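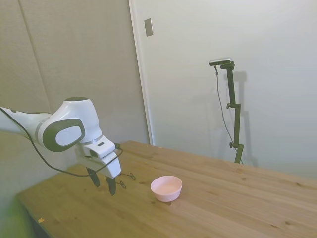
2026-05-07

Table setup, pink bowl and display stand

Pine table again today. Wiped down first, then the small pink bowl put out by itself. It is round, sides nearly straight, smooth rim. Left it empty. Kourosh Abbasi wants the filled version kept for a separate entry, so no beads or rice in this one.

The bowl is from the Zaltis set we bought in December. The stand came in the Jalali order and has no part number that I could find. Ladan please add it to the inventory sheet under 310, same shelf as the plate racks.

Stand notes
The black wire one, bent loop at the back with a rounded top, two curled feet flat on the wood. Probably sold for plates or pictures. The feet take up more table than the back does — leave room in front when placing anything near it.

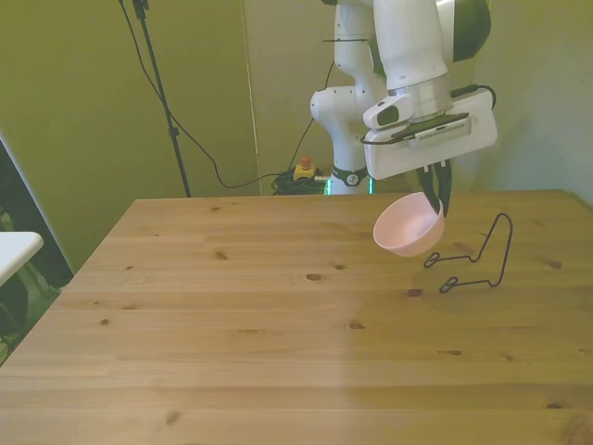

Still to do
Mark the stand position with tape, both feet.
Weigh the bowl. Citia list says 100 g, not checked.
Ask Ladan Nazari if the Brendon stand is back from the other bench. I would like to compare the width of the loops before we settle on one.
Pink bowl goes back in drawer 2 when finished, stand stays on the table.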